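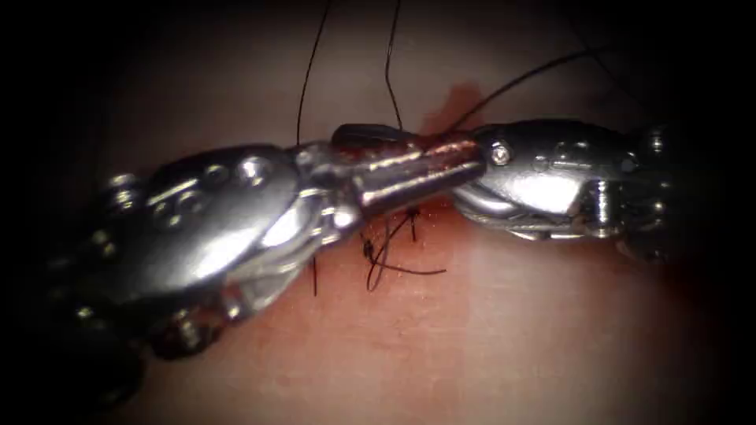 Week 6 notes: buying a robotic suturing trainer
Surgical Robotics for Technicians, Pirkdale, October 2023

Right, last week we got through wrist joints and most of you survived the maths. This week is shopping. The kit under review is the Rathore bench trainer, which Briltholm sells in Canada as a package: two wristed instruments, a camera, the surgeon's console and a service plan. I've had my hands on it since September and I have opinions (you knew that).

Have the brochure open beside you while you read. I'm going to argue with it a fair bit.

1. The wrists

Everything you pay for is in the last little stretch of metal. A suturing instrument has to pitch, yaw and roll its jaws in a very tight space, and every one of those movements needs a pivot somewhere. Pivots wear. When you look at any wristed tool up close, find the pins and rivets first and ask yourself which ones carry the load when the jaws are closed on something and the wrist is turning at the same time.

On our pair the play was hard to feel at first. By the end of the month I could rock the left one with a fingertip, and the right was still nice and snug. I'm left-handed, so that may be my fault! Briltholm's plan covers one wrist swap a year and you pay the courier both ways. Read that clause twice.

2. Thread handling

This is where trainees come unstuck. Thread has no manners. It loops, it sticks to things, and it gets in behind a joint the moment you're watching the other hand. There's no force feedback on this model, so you judge tension by eye: is the thread straightening, is the tissue lifting, is the loop getting smaller? Pull until it "feels right" and you'll snap it, guaranteed.

My rules for the practical:
Keep your tails short. Long ends end up in the knot.
Pass from jaw to jaw in the middle of the view.
If you've got a tangle on the tissue, stop and sort it out before the next throw.
Don't grip the thread anywhere it still has to hold a load.

The jaws grip well, I'll give them that. They're polished, though, and under a strong light they throw a glare that can hide a fine strand completely. Turn the lamp down a notch before you blame your eyes.

3. Lighting and view

The supplied light is bright in the centre and drops off quickly. Fine for knots, lousy for finding an instrument you've parked out at the side. The brochure calls the view "full field" and I'd like a word with whoever wrote that. The one at our Plodville site has the same fall-off, so it's the design and we haven't got a dud.

4. What it costs you in time

Set-up takes me roughly 30 minutes from cold, including the joint check. Clean-down is longer, as dried blood in a hinge is a miserable thing to shift. Soak first, brush second, and work the joint by hand while you rinse.

For next class

Write 200 words on whether you'd buy the service plan or keep a spare wrist on the shelf. Pick a side, please. Bring your brochure with the warranty page marked, and gloves if you're in the first practical group.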